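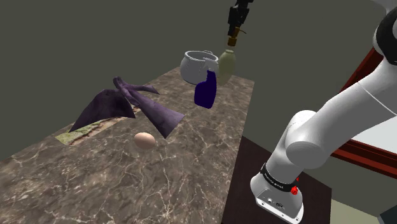

December 1, 2022
By Benedicta Arthur

We signed the lease on the Hundbridge apartment last week and I have been going through the moving costs. The van from Gullthorpe is 400 dollars for the day, plus fuel. Wumpini wanted to make two trips in the car instead, but it is 42 miles each way and the bed won't fit.

So far I have packed 46 boxes, mostly books and kitchen things. I write the room on the side of each box as well as the top. Last time I only wrote on the top and had to unstack everything to find the kettle.

The gas has to be switched over before we get the keys. I called this morning and was told to send a copy of the lease. I still need to cancel the internet and ask Araba if she wants the bookcase.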